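What Goes in the Bag: Packing a School Backpack From the Table
Term project report, Halvorsen study group

Our project asked whether students pack better when everything is laid out first. In November we kept a packing log at Halvorsen and wrote down each time an item was put in a bag. The log has 1739 entries. Of these, 1607 could be used, and the rest were missing either the item or the pocket.

The items were ordinary ones. We used a book, a wallet and a pencil case, all small enough to go in one pocket if the packer was not careful.

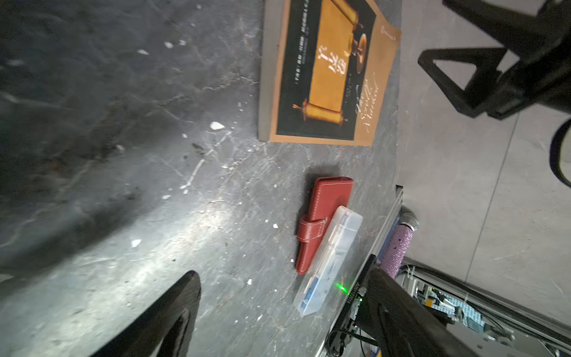 Page last changed: December 2, 2017

The red leather wallet has a snap strap, so it stays shut on its own. The pencil case is clear plastic, and we found this useful because the packer can check it without opening it. The book has a hard job in any bag. If it goes in last, it tends to press on whatever is under it, so our rule was book first, flat against the back panel.

Packers who laid things out forgot an item 322 times less than packers who took things straight from a shelf. The two groups were the same size. We did not test whether this lasts after the first week.

The second question was which pocket to use. The main compartment was for the book. The front pocket was for the wallet and pencil case. Mesh side pockets were left for bottles, and we told people not to put a wallet there.

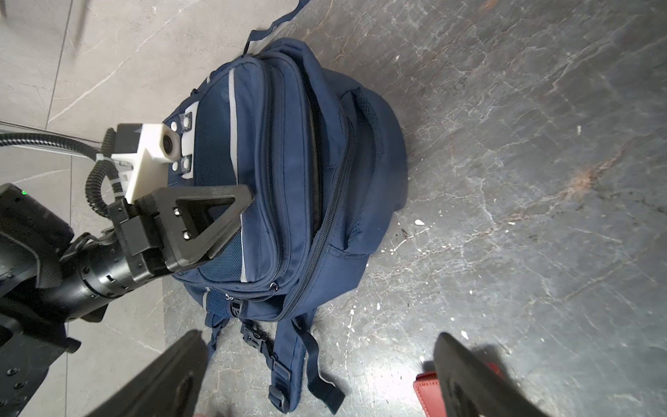
One reader of our draft, Brutico, wrote that the front pocket is the wrong place for a wallet on a bus, and that it should go in the main compartment under the book. Brutico also asked why we had no rule for closing zippers. We agree with the second point. The log had no column for zippers, and 366 entries have a note about one written in the margin, which we could not score.

On the wallet we are split. Under the book is safer, but it takes longer to get at, and several packers stopped following the rule after a day or two.

If we do this again we will add the zipper column and use two sizes of bag.

This site uses cookies. By continuing to browse you accept our cookie policy.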